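3.2 Setup and Upkeep of the Kitchen Cell

All trials reported in this paper were run in one cell at the Ukcombe laboratory. The cell is built as a home kitchen counter with one arm mounted at its edge. It is referred to as the Eltar cell in the project records, and the same name is used in the tables of Section 4.

The arm base was bolted down before any objects were placed and was not moved during the study. Power and signal cables were left with enough slack for the wrist to turn through its full working range. An early layout, in which the cables were tied close to the forearm, led to repeated stops when the wrist joint reached its torque limit. The ties were removed and the cable path was then checked by hand at the start of each session, with the arm unpowered.

Objects on the counter fall into two groups. Background objects, such as the toaster oven and the canisters, stay on the counter between trials and may be moved a short distance by accident. Task objects are reset by the operator. The wooden organizer belongs to both groups: its body is part of the background, and its drawer is used in the opening and closing tasks. The board or tray area at the center of the counter is kept clear at the start of a trial. Views of the cell are given in Figure 2.
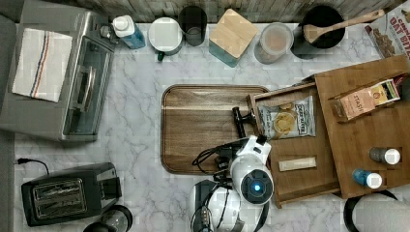
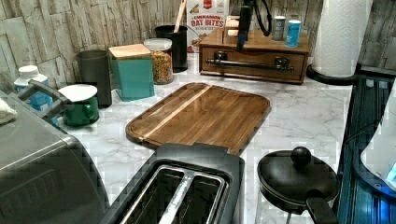
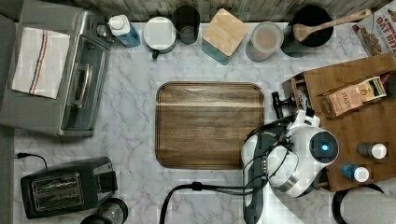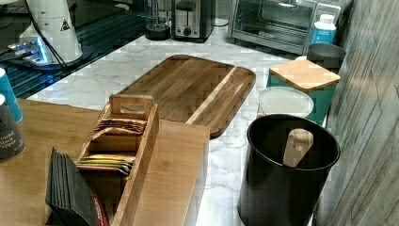
Figure 2. The counter of the Eltar cell. The first and third views are from directly above. The drawer of the organizer is open in the first view. The arm does not appear in the fourth.

Camera calibration was the most frequent upkeep task. Each camera was calibrated against a printed target laid flat on the counter, and the result was accepted if the mean reprojection error was below 2 pixels. Calibration was repeated after any contact between the arm and a fixed object, and in all cases after 14 days. The wrist camera needed more attention than the others. Its housing can shift slightly on the bracket after a hard contact, and the change is too small to be noticed by eye. A short check was therefore added to the start-up routine, in which the arm moves to a known pose and the position of one target corner is compared with the stored value.

Wear on the gripper was tracked separately. The finger pads were wiped with a dry cloth at the end of each session and replaced after 2,000 closing cycles. Replacement takes 8 minutes, including the zeroing of the finger position. Pads from two suppliers, Drestico and Ostrowski, were tried in the first phase. The two sets differed in thickness, which changed the zero position, and a single supplier was used from November onward to keep the settings the same.

Repairs to the arm itself were few. One wrist cable was replaced after its outer cover split near the connector. The fault first appeared as short losses of the camera signal when the wrist was turned to one side, and it was traced by moving the joint slowly while the signal was logged. Trials in which the signal was lost were removed from the data set and run again after the repair.

Room lighting was kept at one setting during recorded sessions. Reflections from the glossy surfaces of the counter area could not be removed fully, and no attempt was made to cover them. Their effect on object detection is treated in Section 5.1.

A written log was kept for the cell. Each entry gives the operator, the part concerned, the action taken and the result of the start-up check that followed. The version of the log used in the present analysis was closed on May 7, 2024.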